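Giltamari Metal Shop — Shear and Press Brake Check, March

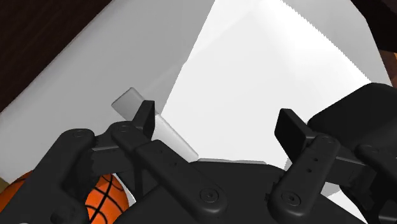 Forming Equipment

Checked by Kadri Vanags, Thursday, first shift

Light curtain, press brake: OK. Stops the ram every time, great response!
Back gauge: OK. Repeats beautifully since Deividas Kairys cleaned the screws.
Foot pedal guard: FIX. One bolt missing on the Rutier.
Punches and dies: OK. All 12 wiped and racked — lovely job, second shift.
Shear blade guard: OK.
Hydraulic hoses: WATCH. Slight weep at fitting 5, recheck next week.
E-stops: OK.
Capacity plate: FIX. Hard to read, new one ordered from Flondeck, tag 141.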